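Bin-Picking Trial Cell: Walk-Round Checklist with Comments
Unit under review: Allenari gripper and bin kit, on loan
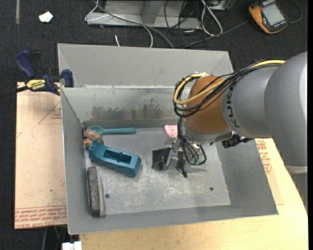 Droneck Handling Group, Cell Review Team

Date of check: Friday, June 23, 2023
Checked by: Yoon-hee Noh and Tihomir Kadrić
Comments typed up by: Yoon-hee Noh
Sheet no. 1884
Copy to: Min-kyu Won, Ludmila Bartoš

Marks used: OK, FIX (fix before next run), WATCH (look again next time), N/A.

Section A. Before power on

A1. Emergency stop reachable from the operator's side. OK
Tested from both positions. Crisp click, drives drop right away. The kit's stop plugs into our own safety circuit with no adapter, and I was very happy about that after what we went through with the last loaner.

A2. Teach mode speed limit active. OK
Checked with Tihomir at the controls and me standing well back.

A3. Arm mounting bolts, torque marks lined up. OK
All marks unbroken.

A4. Floor behind the table clear. FIX
Still a lot of thin cable over the metal frame back there, and a thick white loop down on the carpet. Please get these tied up and off the floor. Same goes for the handheld unit with the gray screen, which should be in its holder when it isn't in someone's hands. The crumpled white scrap can go in the trash.

A5. Operator knows today's task and reach limits. OK

Section B. Bin and table

B1. Bin sits flat, no rocking. OK
Pushed down on each side in turn. Solid.

B2. Clamp tight at rear left corner. OK
The IRWIN bar clamp, blue pad against the bin. Checked by hand before the run and again at the end. Allenari's booklet asks for a clamp on the opposite corner too. Ludmila, do we have another one this size?

B3. Bin floor and walls, condition. WATCH
Plenty of pale scratches in the middle of the floor, and the dark smears along the low part of the back wall. I ran a gloved finger over the scratches and felt no raised edges, so I'm calling it cosmetic. Smears to be wiped with the mild cleaner, please, no scouring pads.

B4. Holes in bin floor free of burrs. OK
Both small round ones near the front.

B5. Side boards seated and not overhanging the walkway. WATCH
The acrylic still has its printed covering on, the left one anyway. Tihomir would like to peel it. I'd leave it until we decide whether we're buying, so the sheet goes back clean if it has to go back.

Section C. Arm and cables

C1. Cable bundle free through full wrist turn. OK, with a comment
This was the one I was worried about. The thick yellow cable and all those thin black ones come over the wrist in one big curve, and on paper it looks like a snag waiting to happen. We ran the wrist slowly to both ends of its allowed travel and nothing pulled! There is slack to spare. I would still like one more tie where the black ones sag.

C2. No rubbing marks on cable jackets. OK
Flashlight check, arm parked, power off.

C3. Flange screws. OK

C4. Black knob under the arm tight. OK
A quarter turn was needed before the run. Add to the weekly list.

Section D. Gripper

D1. Linkage moves freely by hand, power off. OK
Really lovely action on this thing. No grit, no play that I could feel, and you can get a rag in behind the plate without taking anything apart. Whoever designed it has cleaned a gripper before.

D2. Fingertip condition. WATCH
Small amount of wear on the tip. Compare against the spare in the kit box next time.

D3. Small green connectors pushed home. OK
They're easy to see and easy to reach, even with gloves on. I'd love this on every tool we own.

D4. Grip force setting matches the task sheet. OK
Set at 110 on the kit's own scale. Min-kyu asked whether that number means newtons. It does not, and the booklet should say so on the page where you set it. I have written to Ha-neul Ra at Allenari about this.

D5. Gripper clears side walls at lowest point. OK
Stepped it down by hand next to the right wall. Fine at the task height. Do not lower the floor limit without repeating this check.

Section E. Test objects

E1. Objects match the mixed set in the task sheet. OK
The teal spoon, the long dark gray block, the blue-teal block with the recess in its top, the pink piece with the small holes, and the rest. I like this set a lot. The spoon lying flat against the back of the bin is a proper test for any gripper, and the blocks are forgiving enough that you don't lose heart.

E2. No sharp, cracked or leaking objects. OK
The tan and brown one was picked up and turned over before the run. No splinters.

E3. Objects put in by hand only with the arm stopped. OK
Please keep saying this out loud to visitors. Everybody wants to reach in and nudge the spoon.

Section F. Paperwork

F1. Loan form signed. OK
F2. Risk sheet on the wall by the cell. FIX
It's the old one from Priltlow. Tihomir to print the new version.
F3. Kit box contents complete. OK, after finding the small hex key.

Overall
2 items marked FIX, A4 and F2, neither of them down to the kit. I'd be glad to see this one stay. It's easy to check, easy to clean, and the parts that need looking at are out where you can look at them. Running is allowed once A4 and F2 are closed and initialed.

Closed A4: ______ Closed F2: ______

Added by T. Kadrić: agree with all except B5. Peel the sheet.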